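Section 3. Planning and Budgeting Before You Order

We know you want to get to the fun part, and so did we when we set up our first Cutent hand-held grippers at the Plenitz workshop. Still, please sit down with a cup of something and read this section before you fill in the order form. It will save you a second shipping charge, and you'll thank yourself in July when the budget review comes around.

3.1 Decide what you will be picking up

1. Write down the kinds of goods you expect to handle in the first season. Be plain about it: crinkly packets, thin bars, trays, carrier bags, boxes without lids.
2. Mark the soft and shiny ones. These need more practice time than stiff cartons, and practice time is money too.
3. Set aside a small sum for the goods themselves. Packets get squashed and have to be replaced, and people always forget this line (I did, twice).

Note: Buy your practice goods at an ordinary store. A mixed pile of snacks is a far better test of your plan than a tidy row of matching blocks. 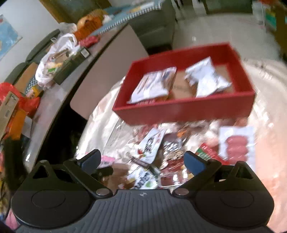 Once the list of goods is settled, the number of grippers more or less falls out of it. Rehema Ondieki, who kept the books for our Baluyot site, liked to start with the people and work backward: how many will be working at the same time of day, and how many tables can they reach without bumping elbows?

3.2 Work out the numbers

4. Count one gripper for each person on a shift, then add one spare for every 4 in use.
5. Multiply by the unit price on your Prerkar quote. Ours came to 429 per gripper, before tax, but go by your own quote and not by ours.
6. Add finger pads. Allow 3 sets per gripper for the first season - more if your tables are rough or your goods have sharp corners.
7. Add tables, covers, storage boxes and a charging shelf. Secondhand furniture is perfectly fine.
8. Keep 2000 back for repairs and surprises. If you don't spend it, lovely, it goes toward next season.

Caution: Do not cut the spare gripper to make the total look nicer. A gripper away for repair leaves somebody standing around, and you will be paying for that as well.

3.3 Before you sign

9. Check that the quote names the pad type and the number of sets.
10. Ask who pays for return shipping on repairs, and get the answer in writing.
11. Send your finished sheet to Benedikt Mühlbauer at the planning desk. He reads every one and is very patient with handwriting.

When your sheet comes back approved, go on to Section 4, Unpacking and First Checks.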